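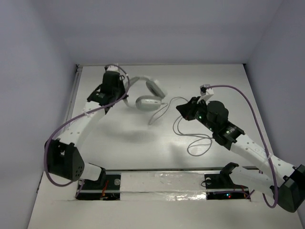

Cloltex takes back used audio equipment from schools and offices, and in January they let a group of us from the adult education circle in Skuvside look round the building. There were 24 of us, split into two parties, and mine went with Embla Blomqvist, who runs the returns side. She began with headphones, as they make up most of what comes in. The model she talked about longest was a plain white over-ear pair, like the one near the middle of the white tabletop, and she said white sets get more attention at the cleaning stage than dark ones.

Returns arrive in mixed crates. The first bench sorts them into wired and wireless, and anything with a cracked headband goes straight to parts. Embla passed a few broken ones round so we could feel how little holds the ear cup to the band. On most models it is a single pin.

Cleaning is on the ground floor. Ear pads come off first and are replaced whatever state they are in. The band and the outside of the cups are wiped by hand, then the sets are left on racks until the afternoon. Birger Isaksson asked if the old pads could be washed. They tried it for a season and gave up, the covering went stiff.

The listening room was the part I liked best. It is small, carpeted and very quiet. Each set gets 2 minutes of a test track, left side, right side, then both. Alvar Engebretsen had a go and picked out the faulty pair at the second attempt — a faint buzz on the left, which I missed altogether.

Upstairs is storage, with shelf space for 4,000 sets. Pairs that pass go out in flat cardboard boxes with a new cable where one is needed. Schools order by the classroom.

Coffee was in the canteen at half past two. The car park is on the Pritchard side of the building and the signs for it are easy to miss. The next visit is to Duvolus, and names should go to Torbjørn Hägglund by Monday.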